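Desk brush

A desk brush is a small hand brush used for sweeping dust, crumbs, eraser rubbings and other light dirt from the top of a desk or work table. It belongs to the same family as the crumb brush of the dining room and the bench brush of the workshop, and the three are so alike that many households own only one and carry it cheerfully from room to room. What sets the desk brush a little apart is its softness, as it is meant to pass over papers, keyboards and varnished wood without leaving a mark on any of them.

Form and parts

Nearly every desk brush has three parts, which are the handle, the ferrule and the bristles. The handle may be wood, plastic or metal, and it is commonly painted or coloured, pale greens and creams having been popular for a good many years. The ferrule is the collar that grips the bristles and joins them to the handle. On cheaper brushes it is simply a part of the handle itself, moulded in one piece. The bristles may be set in a wide row, as on a small broom, or gathered into a flat tuft like that of a paintbrush, and indeed a good soft paintbrush does the job so well that plenty of people have never thought of buying anything else.

Long-handled brushes with a flat tuft are the favourite for desks with a lot standing on them. The narrow end can be worked in behind a monitor stand, around the foot of a lamp or along the bottom of a pole, places where a cloth tends to bunch up and push the dust further in. Wide brushes are quicker on an open surface - a drawing table, say, or a kitchen table that is doing duty as a desk for the afternoon.

Bristles

Goat hair is the softest of the usual fillings and is often chosen for keyboards and screens. Hog bristle is springier and copes better with crumbs. Nylon is cheap, washes easily and comes in any stiffness one likes, though in a dry room it can pick up static and hold on to fine dust a bit more fondly than its owner would wish. Tan and cream are the common colours of natural bristle, but dyed fillings are sold too, so the colour alone is a poor guide to what one is buying. 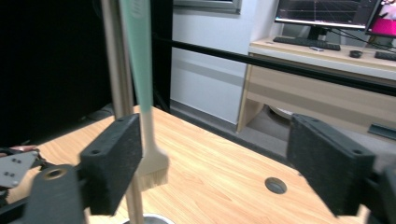 Use on wooden tabletops

On wood it is usual to brush along the grain, in long light strokes, from the back of the table towards the front edge, where the dirt can be caught in a pan or a cupped hand. Pressing hard does very little good, as it bends the bristles over and leaves the tips, the part that does the work, pointing the wrong way. Grit should be lifted off before any cloth or polish comes near the table, and this is perhaps the best argument for keeping a brush at all, for a damp cloth dragged over a few grains of sand will scratch even a hard finish.

Cable holes need a little care of their own. Many modern desks have a round grommet let into the top, with a cap to close it when no cable is passing through, and the rim of the cap gathers a neat ring of fluff. The tip of a flat brush run once or twice about the rim will generally clear it. If the cap lifts out, it can be taken off and brushed on both sides. Loose cables are best moved aside first, and given a quick brush themselves while they are in the hand.

Keyboards are brushed between the rows, preferably unplugged or switched off, and tipped forward at the end so that whatever has come loose can fall out - usually rather more than one expected!

Care and storage

A desk brush used on dry dust needs only a tap against the side of the bin. When it grows greasy it may be washed in lukewarm water with a drop of washing-up liquid, rinsed well, pressed into shape with the fingers and left to dry lying flat or hanging with the bristles downwards. Standing a wet brush on its handle lets water run into the ferrule, and after enough of that the glue softens and the hairs begin to drop.

Between uses the brush is kept in a drawer, in a pot with the pens, or on a hook at the side of the desk. It should not be left resting on its tuft, or the bristles will take on a curve that is very hard to coax out again.

See also

Crumb brush
Bench brush
Dustpan
Feather duster

This page was last edited on Jul 19, 2021.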